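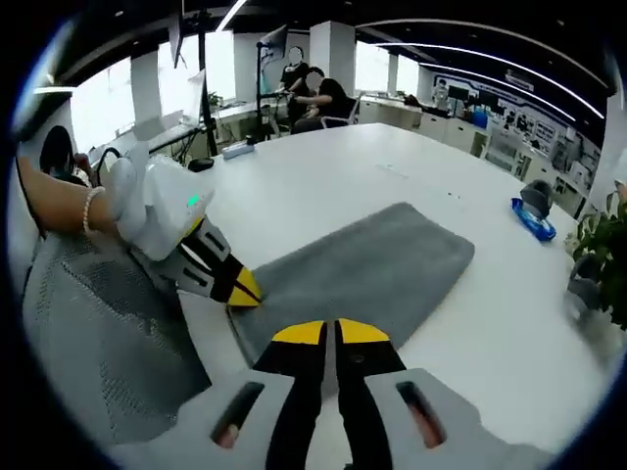 Sep 16, 2024. Wheat paste, third attempt, and I am now prepared to blame the flour. The first two batches went onto the bowl molds lumpy and came off the same way, with the newspaper layers sliding around like wet lasagna. For batch three I switched to the cheap all-purpose stuff, sifted it twice and whisked it into cold water before it went near the heat. Better. Still not what the Senotetti handout calls "the consistency of light cream," but whoever wrote that handout has clearly never bought cream. Before anything gets pasted this time, the table gets set up the way it should have been all along: one soft gray towel, laid flat on the white tabletop, a bit crooked is fine, molds upside down on top of it. Bare tabletop and an oiled glass bowl do not get along, as anyone who was here in June will recall.

Recipe as used, so I stop rewriting it on envelopes: one part flour to five parts water by volume, a spoon of salt against mold, simmer until it goes from milky to slightly see-through, then leave it alone until cool. I did not leave it alone until cool. Left thumb is fine, thanks.

Molds. Two glass bowls, one small and shallow, one deep. Petroleum jelly on the shallow one, plastic wrap on the deep one. Plastic wrap gives you wrinkles on the inside of the finished bowl, and you can call those texture if you say it with enough confidence. The jelly gives a smooth inside but leaves a greasy film that the gesso hates. I wiped the last one down with vinegar and it mostly took. There is a patch near the rim that will be decorated with whatever paper is thickest.

Layers: newspaper torn with the grain, strips two fingers wide, alternating direction. Torn edges lie down, cut edges stand up and look at you. I got four layers on each before I lost interest, then added a fifth out of guilt. Last time I put all the layers on in one sitting and the middle stayed soggy long enough to develop a smell. So three layers, overnight dry, then the rest tomorrow. Which means the fifth layer mentioned above should not exist. It does. We'll see.

Drying: the deep one is by the fan, turned every time I walk past. The shallow one is on the rack over the radiator, which isn't on. I keep forgetting that.

Tissue tests for the top coat. I tried the Didetier napkins (peeled to the single printed ply) against the Flaviter tissue on scrap card. The napkin ply tears if you breathe on it, but it disappears beautifully once it's glued, and the leaves look painted on. The Flaviter is tougher and bleeds. Red bled into everything within reach, including the napkin test. If you want pink leaves, that's your method.

Glue thinned with water, about half and half, brushed from the center out. The stiff brush is bad and the soft brush is worse, since it sheds. I ended up using a piece of plastic wrap balled up and dabbed, and that worked well enough that I'm annoyed about the money spent on brushes.

Sanding between coats: 800 was plenty. I went to 1200 on one half of the old test bowl to see if there was any difference. There is, if you hold it under the lamp and want there to be.

Still to do:
Trim rims with the good scissors, if they ever come back.
Order more Sfakianakis varnish, matte, and check the label says matte before opening it.
Give each varnish coat 30 minutes before touching it. Poking it at ten does not count as checking.
Wash the towel. Separately. There is paste in the dryer lint already.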